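Re: [stekska-club] jewellery task, rules + who's recording what

From: Jamshid Daneshvar
To: stekska-club list
23 February 2024

All - quick one between lectures, sorry for typos
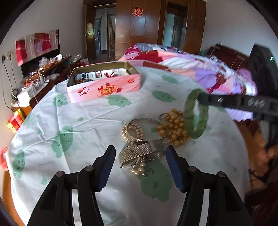 Main thing, we are on 321 usable recordings for jewellery. Vanumden's entry form wants the dataset frozen before the end of March so please don't sit on your SD cards. Upload the same night if you can. Half finished folders are fine, just put PARTIAL in the name and I'll sort them out.

Answers to the stuff below, inline.

> Hi everyone
> Few questions before I do my batch. Sorry if this was covered at
> the meeting, I had a lab.
> 1. Are we sticking to one necklace at a time or can both grippers
> be on different things?

Both grippers can be out, but one item moves at a time. If left is holding something, right waits. We had a run of recordings from January where both hands went for different pieces at once and training on them was a mess, the policy just dithers. I've pulled those, they're in /old if anyone wants them for the write up.

> 2. How tangled is too tangled? The mesh type stuff folds up on
> itself and I spend ages on it.

Leave it tangled. Seriously. Pick the whole lump up and put it in the tin. Untangling was in last year's rules, it isn't in this year's. If it takes longer than 80 seconds stop and start a new take.

> 3. Where do you hook the long bead necklaces? Shokri says middle,
> the sheet says near the top.

Near the top of the loop. The sheet is right and I'll change the slide. Grab in the middle and the rest swings about and knocks the small beads, then you're chasing them round the table. Lift slow, pause, then across. Bangles are different - come straight down, pads either side of the wire, close gently. If you squeeze hard they ping off, ask me how I know.

> 4. Does the background matter? My room is a tip.

No. Mess is good. Patterned cloth good. We've far too much plain desk from the Rurness lab and the arm falls over as soon as it sees anything else. Bedrooms, kitchens, whatever you've got. Only rules are no faces and no post or letters with adresses on. Move the curtains or lights between takes if you can be bothered.

> 5. The gripper I was given last time had a sticky left finger,
> is that fixed?

Pair B, yes. Pivot pin was dry, bit of silicone spray and it opens properly now. Don't use WD40 on them please, it gets on the blue pads and then nothing grips. If a pad starts lifting at the corner tell me before you glue it. We have spares, not many.

> Also when is the practice run?

Don't have a room yet. Will post when I do.

Other bits

- Calibration. Do it at the start of EVERY session, not just when you swap hands. Thirty seconds. We lost 165 takes last term because the gap width was off and no one noticed till training.

- File names. item_person_number, all lower case. No spaces. I've had one called "necklace final FINAL" again, you know who you are.

- Storage. The shared drive is nearly full, cloth folding alone is 1,012 clips. I've asked for more space. Until then don't upload the raw and the trimmed version, just raw.

- Still short on anything with larger beads, and on takes that start with the tin already part full. If you only have time for one thing do that.

- First years, you are allowed to say a take went badly. Mark it bad and keep it, we want some of those too. Don't delete them off the card.

Can someone with a car bring pair A back from Shokri's before the next build night? Its the heavy case and I'm not lugging it on the bus again.

Right, got to run. Reply to the list not just to me pls, three people asked me number 3 seperately.

Jamshid

_______________________________________________
stekska-club mailing list
To leave the list send a blank message with "unsubscribe" in the subject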